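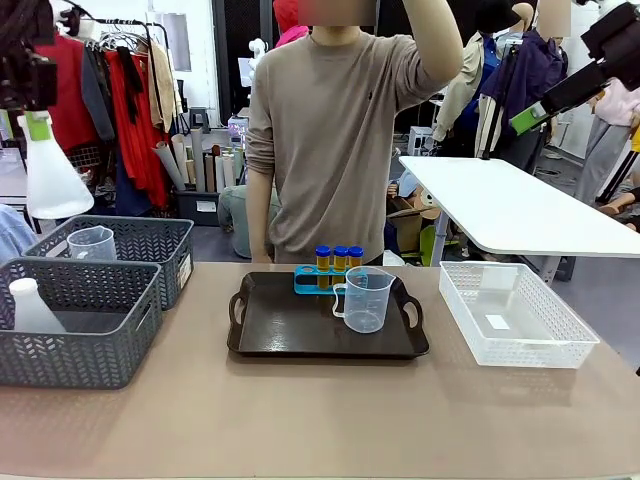
Chapter 2
Measuring What You Pour

I learned to measure liquids in my gran's kitchen in Pilora, with a chipped teacup and a lot of guesswork. Her soup was lovely. My first batch of salt solution, made much the same way years later, was a disaster — I'd read the jug from above and poured in far too much water!

So this chapter starts with reading a scale. Put your jug on a level surface, crouch until your eye is in line with the liquid, and look at the bottom of the curve (it's called the meniscus, and you'll meet it again in Chapter 10). If the marks go up in steps of 50 ml, you can read 600 ml quite happily, but please don't write down 603.

My old teacher, Aldo Leone, used to send our notebooks back with every made-up digit crossed out in green. Mine looked like a hedge by April.

2.1 Marks and the gaps between them

Find any jug at home and work out what one small step on its scale is worth. Write that down before you pour anything.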